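Unit 6 handout: Reviewing a teardown service
Course notes, Automated Disassembly
Instructor: Helju Lapiņa
Lab lead: Kiran Bhatt

Read before the lab session. Bring the scoring sheet.

1. What is on offer

Kulta sells a processor removal package for shops that take in used desktop computers. The buyer gets the task software, a set of finger tips, drawings for the part holders and two days of setup help. The arm is not included. The package is leased by the month, and the price depends on how many machines the shop runs through it.

The closest competing product is Husis, which sells its arm and software together and will not split them. We use Husis only for comparison in section 5.

2. The task

The job is to take the processor out of a desktop board without removing the board from the case. The steps in the Kulta manual are:

Lay the tower on its side, panel off.
Clear the cooler and any cable that crosses the socket.
Release the retention lever and raise the load plate.
Grip the processor by two opposite edges and lift straight up.
Set it in the holder.

Clearing the cooler is left to a person. Kulta lists it as "operator preparation" and the time for it is not in their cycle figures. Keep this in mind when you read the brochure.

Old thermal paste matters more than students expect. It can hide the edges of the heat spreader from the vision software, and it transfers to the finger tips.

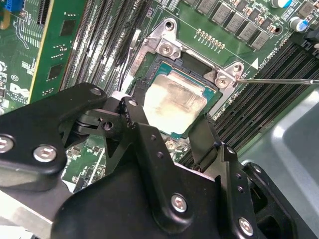 Figure 6.1. Gripper fingers at the processor, with old paste residue on the heat spreader.

3. Workspace

The case has to sit in the same place every time, within the tolerance given in the manual. Kulta expects a slotted table and stops for the case. The part holders can be printed from the supplied drawings, and Niall Buchanan has posted his print settings on the course page. Put the holders to one side of the case, where the arm can reach them without crossing the power supply.

Leave the drive cables in place if they do not cross the board. Moving them takes time and the arm does not need the room.
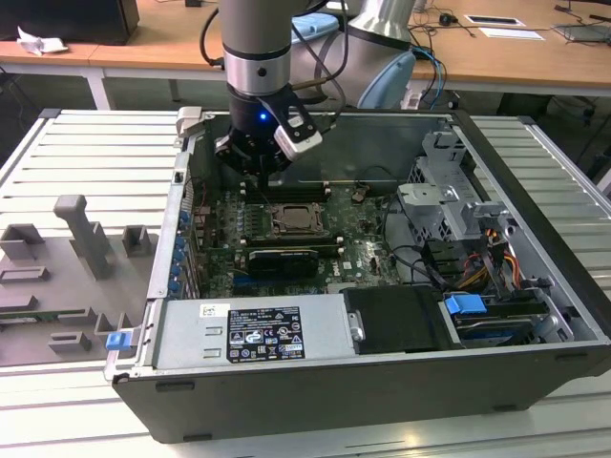
Can the package be used on a board that is already out of its case?
It can, but you need a flat board holder, sold separately, and the approach height has to be taught again.

4. Checking the socket

Once a processor is out, the socket needs to be inspected before the board is sold on. In an LGA socket the contacts are on the board side and bend easily. A processor lifted at an angle, or dropped back a short distance, can ruin the board.

The software has an inspection step that moves the wrist camera over the socket and saves a still. It does not judge the contacts. A person looks at the still and marks the board pass or fail. Povilas Lepik's notes from last term recommend a second look under a magnifier for any board meant for resale. 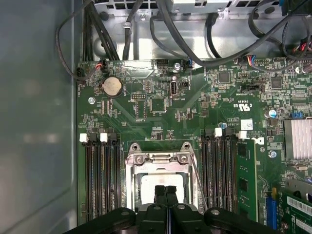 Figure 6.2. Socket with load plate raised and no processor installed.

5. Points for the review

Your review should run to about 800 words. Cover setup time, operator preparation, the lift itself and what the buyer has to supply. Where Kulta and Husis quote the same measure, check that they start and stop the clock at the same step. They usually don't.

Approach speed is the setting most worth testing. The default is slow near the board, and the manual allows it to be raised.

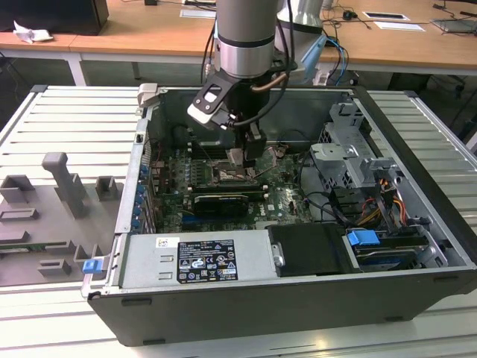

Raise it in small steps and write down each value. Stop if the fingers touch the frame on the way in, and note the board model. Do not change the grip force in the same run as the speed, or you will not know which one caused a miss.

Also record every time a person had to step in, even to nudge a cable. Arūnas Kļaviņa will collect the logs in the lab. Reviews go in the Unit 6 folder by 5 p.m. on the due date shown there.

Reading for Unit 7: the Florna case study, sections 1 and 2.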